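Section 2: Measuring and rinsing the rice

Read this section before you use the Drelleck rice cooker for the first time. It covers the work done on the table, before anything goes into the inner pot. Filling the pot and choosing a programme are dealt with in section 3.

Clear a flat, steady surface near the sink and wipe it down. White and pale worktops show up stray grains well, which makes clearing up easier. Put the cooker itself to one side with the lid closed and the plug out of the socket.

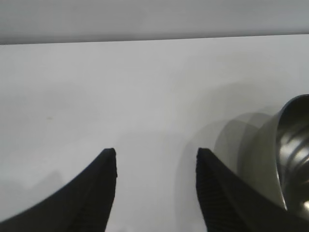 Text by Mireille Boyer for Nomico household guides
Revised in March

What you need

A measuring cup with straight or slightly sloping sides
A stainless steel bowl, large enough to stir in without spilling
A fine sieve
A clean, dry tea towel
Cold tap water

Any steel mixing bowl will do for rinsing. Do not rinse rice in the inner pot. The grains are hard enough to mark the coating when they are rubbed against it, and marks of this kind are not covered by the guarantee.

Measuring

1. Check that the measuring cup is completely dry. Damp rice clings to the sides and gives a false reading.

2. Stand the cup on the table. Do not hold it in the air while you pour.

3. Pour the rice in slowly from the packet. Stop a little short of the level you want.

4. Tap the side of the cup twice with a finger and let the grains settle.

5. Bend down until your eye is level with the rice, then top up or take out as needed. 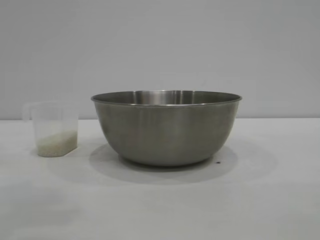
Long grain rice does not level itself the way water does. It stays where it lands, and a heap on one side can look like a full measure when you read it from above. Give the cup a gentle shake from side to side before you take the reading. A see-through cup is a help at this stage: the rice in the one shown lies lower on the left than on the right, and the slope can be seen through the plastic. If you use a steel or china cup, draw the back of a knife across the top and fill to the rim each time.

Note: The cup supplied with Skotholm cookers is smaller than a standard kitchen cup. If you have changed over from a Skotholm, do not mix the two. Use one cup for the whole batch, and set the water by the lines in the Drelleck pot.

Rinsing

6. Tip the measured rice into the steel bowl. Pour from low down so that the grains do not bounce out.

7. Cover with cold water to two fingers above the rice.

8. Stir with an open hand for a few seconds. The water will turn cloudy.

9. Pour the water away through the sieve and return any caught grains to the bowl.

10. Repeat until the water is only slightly cloudy. It does not need to run clear.

11. Leave the rice to drain in the sieve for nearly 14 minutes. Shake it once or twice during this time.

Caution: Use cold water only. Warm water starts to soften the outside of the grain and the cooked rice will be sticky.

Caution: Do not pour large amounts of loose rice down the sink. It swells in the waste pipe.

If you are cooking risotto or pudding rice on the Slow programme, leave out steps 7 to 11. These dishes need the starch. Le Goff parboiled rice can be rinsed once or not at all, depending on taste.

Most you can cook at one time

The largest dry weight for the standard pot is 770 g. Weigh the rice before rinsing, as it takes up water and will be heavier afterwards. Above this weight the rice may lift the inner lid and block the steam vent. With brown rice, keep well below the limit and see the table in section 3.

Clearing up

12. Pick up spilt grains with a dry cloth or a soft brush. A wet cloth spreads them.

13. Wash the measuring cup and bowl in warm soapy water. Rinse off all the soap.

14. Dry the bowl straight away if your water is hard, or it will show white spots. Spots can be taken off with a little vinegar on a soft cloth.

15. Check the underside of the inner pot and the heating plate before the pot goes back in the cooker. One grain trapped between them is enough to make the pot sit unevenly, and the rice will scorch on one side.

Do not store the measuring cup inside the cooker while it is warm. The plastic can lose its shape.

If the display shows 59 when you put the pot back, the pot is not seated properly. Lift it out, wipe the plate and try again. For all other display codes see section 6.

Go on to section 3: Filling the pot.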